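Why won't that song leave my head?

You are brushing your teeth. You are thinking about nothing much. Then, without asking, your brain starts playing the chorus of a song you heard in the car on Tuesday, and it plays it again, and it goes on playing it until bedtime.

This is called an earworm. No worms are involved, which some readers will find disappointing.

What a chorus is for

Most pop songs are built out of a few parts. The verses tell the story and have new words each time. The chorus comes back again and again with the same words and the same tune. Songwriters call the catchiest bit of all the hook, and they named it after the thing you catch fish with. You are the fish.

Take "Biscuit Weather" by the band Jevora. It has two verses, and hardly anyone can tell you what happens in either of them. (A man misses a bus.) But the chorus is five notes going up and three coming down, and once you have heard it you can sing it for the rest of your life, whether you would like to or not.

Kelechi Tamuno, who wrote it, says she made up the tune while waiting for a kettle. The verses took her until November.

Why your brain joins in

Brains love guessing what comes next. When you hear a tune a few times, your brain starts getting the guesses right, and it feels rather pleased with itself. That pleased feeling is one of the reasons we like songs we already know, and why your little brother wants the same one eleven times in a row.

Tunes that get stuck are often quite quick and easy to sing. Many of them also have one small surprise, such as a big jump between two notes or a word held on for longer than you expected. If a tune is all surprises, it is hard to remember. If it has none at all, it is a doorbell.

It doesn't much matter whether you understand the words. Plenty of people sing along loudly in languages they don't speak. Obinna Idahosa, Jevora's drummer, did this for years with a song he believed was about the sea. It was about parking.
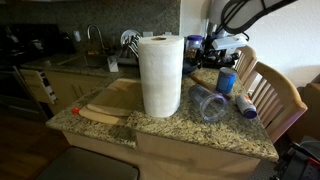 Can you get rid of an earworm?

Often you can, and a good way to start is by listening to the whole song, right to the end. Earworms are usually just a small piece going round and round, and hearing the proper ending may help your brain to let go. Some people chew gum, or do a puzzle that needs real thinking. You can also sing a different song, although then you may have that one instead.

Try it yourself

Hum the first tune that comes into your head to a friend, without the words. See how long they take to name it. Then wait until the next morning and ask what they have been humming. If they look cross, it worked.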